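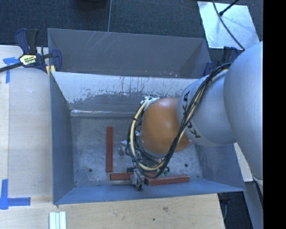
Bins should have dividers. Every one of them. I packed orders 2 years before I moved to the desk at Garrido and I will die on this hill. An open bin is a heap, you dig, stuff gets bent, somebody grabs the wrong part and it ships. Put one sloped panel across gray sheet metal and you've got a front and a back, and you know where your hand is going. Yes the panel gets scuffed. Streaks, chipped edges, who cares, a divider takes the knocks. Scratches on the back wall, fine too.

Embla Sæther wants us to buy 155 plain ones becuase they stack better. Stack better where? They sit on a bench all day. Stacking is for empties.

And don't get me started on cardboard inserts. We tried them in September, 30 bins, all mush. Metal or nothing. Buy fewer, buy them divided, leave the old ones alone til they fall apart.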